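Werkstattbuch Leimküche, Dezember

09:20
Knochenleim Charge Orkitz über Nacht gequollen, Körner durch und durch glasig. Wasserbad an, Ziel 60 Grad, nicht drüber. Letztes mal war der Topf bei 70 und die Klebkraft im Eimer, siehe Eintrag von Wendell mit dem aufgegangenen Zargenstoß.

Ansatz: 200 g Leim trocken, 301 g Wasser. Etwas dicker als im alten Rezept, weil die Fugen am Gukeck-Schrank breit sind. Zusammen 501, Waage zeigt mit Glas 593, Glas leer 92. Passt.

10:05
Leim zieht Fäden, läuft vom Pinsel ohne abzureißen. Haut oben abgezogen. Riecht normal (also schlimm). Probe auf Daumen und Zeigefinger, klebt nach ein paar Sekunden.

Probehölzer: Fichte auf Fichte, Fichte auf Eiche, Eiche auf Eiche. Alle Flächen mit dem Zahnhobel aufgeraut, Hälfte davon vorgewärmt auf der Heizplatte. Beschriftet mit Bleistift, bitte nicht wieder mit Filzer, der schlägt durch.

10:50
Zwingen dran. Eiche kalt hat sofort geliert, da war der Leim schon fest bevor ich die zweite Zwinge hatte. Bleibt trotzdem drin als Vergleich. Vorgewärmt deutlich mehr Zeit, sicher das Doppelte.

Zweiter Ansatz mit Harnstoff für längere offene Zeit, sonst gleich. Wael meint, bei Furnier nimmt er das immer, bei tragenden Verbindungen nie. Wir testen beides, dann ist Ruhe. Kleinmengen ab jetzt nur noch in verschließbare Behälter mit Etikett, die offenen Becher haben alle Haut gezogen.

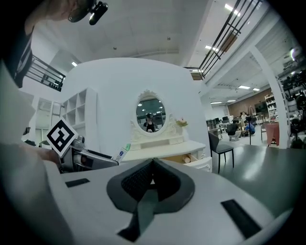 Aufräumen / offen

- Topf sofort heiß ausspülen, nicht einweichen lassen.
- Rest vom Ansatz 1 in den Kühlschrank, Deckel drauf, höchstens drei Tage. Dann weg, schimmelt.
- Probehölzer mindestens 24 h in den Zwingen. Nicht vorher dran wackeln, Wendell!
- Bruchprobe mit dem Hebel, Bruchbild notieren: Holz oder Fuge. Kraftwert ist nett, aber das Bruchbild sagt mehr.
- Thermometer geht zu hoch, im Eiswasser zwei Grad daneben. Neues bestelen.
- Hautleim von Dandton ist alle, Ersatz von Yazzie noch nicht probiert. Körnung gröber, vermutlich länger quellen.
- Schrankrückwand: alte Leimreste in den Nuten noch mit warmem Wasser und Zahnbürste raus. Linke Seite fertig, rechts fehlt unten.

16:40
Wasserbad aus, Stecker gezogen. Fenster noch gekippt, Küche stinkt. Weiter mit Nr. 511 im Probenregister, die davor sind alle eingetragen.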